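Notebook, Stuldale flour room
November 6, 2019

Oven drying of the Truvach soft wheat, continued from page on sieve losses. Cosimo's figures from the first set still do not agree with mine and I have stopped assuming the fault is his.

Sample drawn from the middle of the sack with the long trier, 200 g, mixed in the lidded tub by turning end over end. Subsamples weighed straight into the shallow dishes. Dishes had been dried and cooled in the desiccator beforehand. The silica gel was half pink at the start so I swapped it for the spare tray and put the old one in the small oven to recover.

First finding, unrelated to flour: the balance drifts when the door to the Alley side is open. Reading wanders in the third decimal place and settles when the door is shut. I had put this down to warm dishes. A dish left overnight in the desiccator does the same, so warm dishes are not the explanation, or not all of it. Note taped to the door.

Second finding: shelf position matters more than time in the oven. Dishes on the top shelf, rear, lose more than dishes on the bottom shelf, front, from the same subsample. The difference is larger than the one between Cosimo's set and mine. He uses the top shelf. I use the bottom, out of habit, from when the top runner was bent.

Swapped two dishes between shelves for a further hour. The bottom dish moved up and caught up most of the way. The top dish moved down and hardly changed. Consistent with the bottom of the oven running cool and my dishes simply not being finished. Thermometer pocket is at the top, so the display tells us nothing about where I have been putting things.

Action: middle shelf only, both of us, dishes in a single row with lids tucked underneath. Weigh, return, weigh again until two readings agree. The old sheet gave a fixed time and I have crossed that out.

Mill speed checked while waiting. The sample mill is set to 3000 rpm and the casing was warm to the hand after one run of whole grain. Warm casing means moisture lost before weighing. For the flour this does not matter, but it matters for the grain results sent to Valentini last week, which may read low. I have told Giorgia Melis. She wants the retained grain run again on the slow setting with a rest between charges. There is 200 g of it left, enough if nothing is spilt.

Water addition for the plain dough to be left alone until the moisture figure is settled. Adjusting both at once is how we lost a week on the last delivery.

Kitchen end:
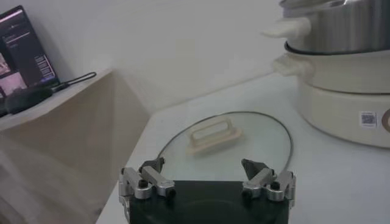

Glass lid, flat on the white worktop.

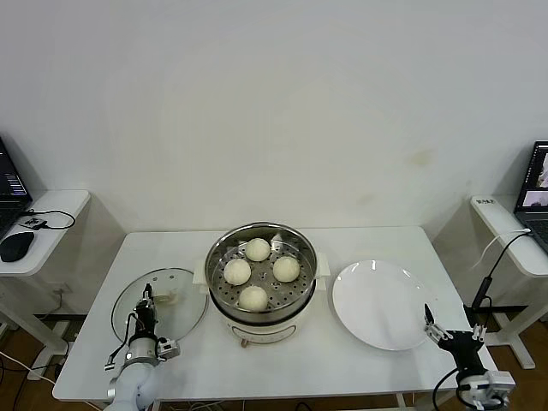 Remaining jobs. Ask for a second thermometer, the long probe type, and map the oven shelf by shelf with it empty and then with a full load. Relabel the dish lids – numbers 6 and 9 have been confused at least once, underline both. Check whether the sack was closed properly after sampling; the clip was on the bench when I came back from lunch.

Silica gel blue again at end of day. Returned to jar.

2 comments

Cosimo Pace: Top runner was mended in spring, I thought you knew. My raw weights are in the green folder, including the dish I rejected. Can you check whether it was 6 or 9?

Giorgia Melis: Rerun the grain before the oven mapping please. Valentini are holding their sheet open for us. Probe is ordered.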